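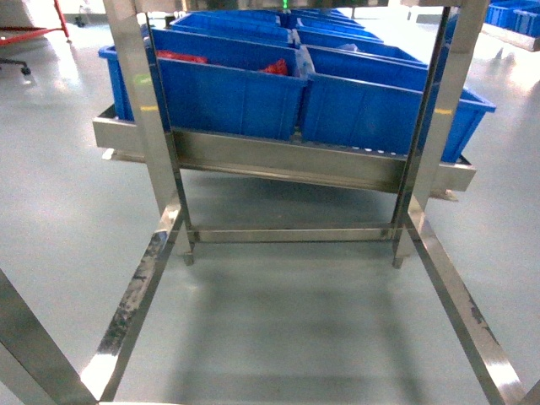
Blue bins on a tilted steel tray: the rack that has seen a few things.

I did not plan to spend the first weeks of the year thinking about bins. I had a whole list of January projects and bins weren't on it, but then I went looking for a bag of hose washers at the Lomham workroom, opened 11 different containers, found everything in the world except hose washers, and drove to the hardware store in a mood. So bins it was.

If you've read my column before, you know I share a workroom. It's one big space with gray carpet, a white wall down one side and a rack system we bought secondhand when a bakery supply place was closing up. Steel trays, steel posts, little feet you can screw up and down. I love that rack. It's smudged and scuffed and it will outlive me, and it cost 300 dollars, delivery included (I still brag about that at parties).

The trouble was what we'd been putting on it. Blue plastic bins are wonderful things. They're tough, they've got ribs so they don't bow, and you can carry a full one with your arms wrapped around it like a sleepy toddler. But a deep bin is a hole. You toss one small thing in, and then another small thing, and by spring you're fishing around in the bottom with your sleeve pushed up past the elbow.

So I made a rule, and I'm pretty proud of it. Deep bins get soft stuff or big stuff. Rags, drop cloths, work gloves, the folded tarp. Anything smaller than my fist goes someplace shallow where I can look down and see it.

Getting there meant emptying everything, and I mean everything, onto tables and the floor. I'd recommend doing this in one long push if you can stand it! I tried the drawer-a-day method back in the fall and all it did was move the mess in a slow circle around the room. With one big push you get ugly all at once, and then you get to be done.

I started with the cardboard. We had boxes from every order anybody had placed in the last year, plus a few that came in with the rack and never got opened. My method is simple: one big box stays open on the floor for things that are leaving, and the rest wait their turn by the back wall. Flaps out, so you can toss from a distance — which is half the fun of the job. Trash goes in a plastic bag, and the bag gets tied and taken out the minute it's full. If you let it sit, somebody will come along and rescue a jar lid from it.

Tape on the floor helps too. I'm a big believer in a bright strip at the base of a wall. It gives you a line, and people will respect a line when they'd walk right past a sign. Red shows up best on gray carpet, and I've tried the others. 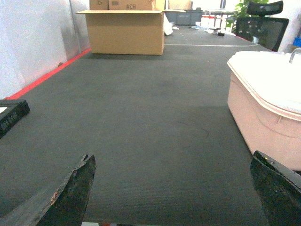

Tubs, lids and the great matching

Now we get to my favorite part. Once the cardboard was under control I dragged out every plastic tub we own and tried to find the lids. You know how this goes. You have a stack of lids in one spot and a stack of tubs in another, and they look like they ought to be cousins, and they will not go together no matter how hard you lean on them.

I ended up with two families that were worth keeping. One is the Plernico set I picked up years ago, which has been through the dishwasher more times than I can count. The other is a batch of Morikawa tubs that a neighbor was giving away. Everything else went into the leaving box, even the good-looking ones. A tub without a lid is just a bowl with corners, and I already have bowls.

Do the matching on a dark table if you've got one. It sounds fussy, but pale plastic on a pale counter makes your eyes tired, and you miss the stuff that's still hiding inside. Take the lid off, look in, and don't put anything new in there until you've dealt with whatever is sitting on the bottom. There's always one little thing. A cap, a button, a plug from something you threw out two summers back. 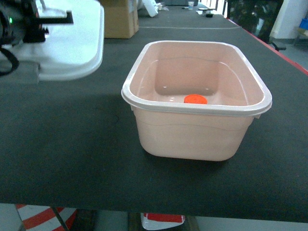 I keep a jar for those strays, and it gets one year. If I haven't gone looking for a thing by the following January, out it goes. Last year's jar had 40 pieces in it and I recognized four.

As for labels, I've gone back and forth. I used to write directly on the plastic, and then I'd change my mind and have a tub marked BULBS full of picture wire. These days I stick the label on the shelf and leave the tub alone. I use the plain narrow strips from Vuna, which peel off cleanly if you're patient with a fingernail. The bin can change its job whenever it wants and the shelf keeps track.

The washers, by the way, were in a coffee can behind the paint. They've got a shallow tub now, second tray up, with the hose nozzles.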